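Chapter 3
Second Seasons: How a Travel Series Gets Renewed

I spent 14 years making television about other people's vacations, and the question I got at every single dinner party was "So is there going to be another one?" People asked it before the first season had finished airing! They asked it about shows I'd made and shows I'd never heard of. My mother-in-law asked it about a cruise line commercial.

It's a fair question, and it's the one this chapter is about. In Chapter 2 we got a travel series onto the air. We found our hosts, cleared our locations, fought over the music and delivered the episodes (late, in my case, but delivered). Now we're going to look at the strange stretch of months between the last episode and the phone call, when everyone involved is pretending to be relaxed.

I'll mostly use one show as our running case. It's called The Trenenar Road, and it followed two old friends driving a bread van along the coast, stopping wherever the food looked good. I was the series producer. Rhodri Morris was the showrunner, and he'll pop up a lot in these pages, usually arguing with me. The first season ran to 11 episodes, and the production company was Tositz. The channel was Lukier, which had never bought a travel show before and wasn't entirely sure it wanted one.

When we wrapped, Rhodri had a shoebox of index cards with all the places we hadn't gotten to. There were 53 of them. He put that box on the desk at our first meeting with the channel and said, "Pick one." I thought it was corny and I still think so, but the commissioning editor spent most of the hour going through the cards, and by the end she was talking about which ones would work in winter. Keep that in mind when we get to the section on pitching, because I'm going to be pretty hard on props there and I'd like to admit up front that I've seen one work.

Let me give you some terms now so I don't have to stop for them later.

A renewal is an order for more episodes of a show that already exists. An option is the right to place that order, and it has a deadline on it. If the deadline goes by, the show is free to be offered somewhere else, at least on paper (we'll spend a good part of this chapter on what "on paper" means). A holding fee is money paid to hosts or crew so they don't take other jobs while the channel makes up its mind. A bible is the document that says what the show is, and the second-season bible is a very different animal from the first. Mine was shorter, and it had a lot more in it about ferries.

You'll also run into the word "refresh." Channels love a refresh. It can mean anything from a new title sequence to replacing one of your hosts, so please ask which before you say yes. I once agreed to a refresh over the phone while parked outside a garden center, and it took me the whole of September to get out of it.

Travel shows have their own renewal problems that a quiz show or a kitchen show doesn't have. The big one is that you can't go back to the same place, and the places you liked best were probably the ones you filmed first. Weather is another. So is the friendship, if the series is built on one. Two hosts who've just spent a summer in a van together may need a while before they want to spend another, and you have to find that out gently and separately. I did it over breakfast with one of them and on a very long walk with the other, and I got two completely different answers.

Then there's the money, which we'll take slowly. The Pearce budget, printed in full at the back of this book, is a real working budget from a small travel series, with all its scribbles and second thoughts typed in. I'd like you to read it before you start the third section. Don't worry about understanding every line! Just get a feel for how much of it goes to moving people around and how little of it goes to the things you remember from watching.

Before you read on, try this. Think of a travel show you liked, one that got only a single season, and write down where you'd have sent it next. Keep the page. We'll cost it out at the end of the chapter, and you may find your second episode has to move a good deal closer to home.

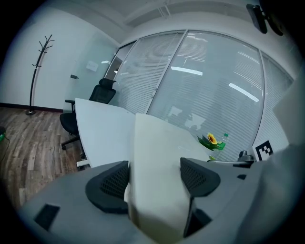
3.1 Who Makes the Decision

On our show, the person who said yes had never come to a single meeting. I'd pictured a big table and a vote. What we got was a head of programming reading two pages on a train, and those two pages had been written by the commissioning editor from her own notes. So the first thing to learn is who writes the two pages, and what she needs from you in order to write them.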